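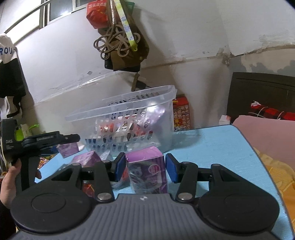
I finally gave in and started keeping all our small packaged stuff (snacks, little boxes, pocket tissues, the refills for everything) in one big basket, and I love having it off the counter! My problem is what happens after a week. I use a clear plastic laundry basket with slots down the sides, and by now the red, white, purple and black wrappers are all in one big heap, with the purple boxes that belong together scattered between the basket and the table. The plastic-wrapped ones slide to the bottom and I buy more because I think we're out. How do you all sort a basket like this so it stays sorted? I don't want to buy a shelf unit. The table is the only flat space I have for this and it has to be clear again by dinner.

Posted June 20, 2025 in Home & Storage
109 views

Skisteck27

Oh, I love this kind of job! I did the same thing in December with a basket that had gotten so full I couldn't lift it with one hand.

Take everything out first. Don't try to sort inside the basket, you will just stir it. Put it all on the table and make groups by what it's for and not by color, so tissues go with tissues even if the packs don't match. Then put it back in this order:

Heavy and boxy things on the bottom, standing up, with the printed side facing the wall of the basket. If your basket is see-through you can read a lot of it from outside.

Soft packs next. Tissues are great here because they squash a bit and hold the boxes upright.

Loose little things last, in a shoebox lid that sits on top. You lift the lid out when you need to get under it.

The shoebox lid changed my life, I'm not kidding. Mine has been in there for months and it's only a bit bent at one corner.

One more thing about tissues - the ones in plastic film are slippery and they will not stack more than two high. Stand them on the short end like books.
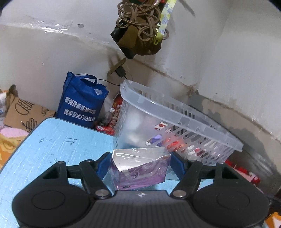
Wrapped tissue pack at the table edge, basket tipped behind it

If you tip the basket toward you while you load it, the first row leans on the low side and stays put while you do the next one. Set it flat again once it's half full. Works with any basket that has a decent rim to hold on to.

jokham_home

just get two baskets. one for food one for not food. i did that and never looked back

Pilkington249

Both good answers, and I'd add dividers! You already have slots in the sides, so you don't need to buy a thing. Cut a piece of cardboard a little wider than the basket, fold over the ends and push the folded bits through the slots. Two of those give you three sections. I used the back of a cereal box the first time and it was too floppy, so go for a shipping box.

On buying doubles: I keep a strip of masking tape on the rim and write on it when something is down to the last one. When I've been to the store I peel it off and stick on a new piece. My kids write on it too, so it also says "candy" about five times, but it does the job.

Check the bottom of the basket before you refill it, by the way. I found a snack bar in mine that was older than the basket.

Skisteck27

Ooh, the cardboard through the slots is smart. Trying that tonight! Do yours stay in when you carry it?

Pilkington249

They do if the folds are long enough, mine are as long as my thumb. Short ones pop out on the stairs.

Share this page
More in Home & Storage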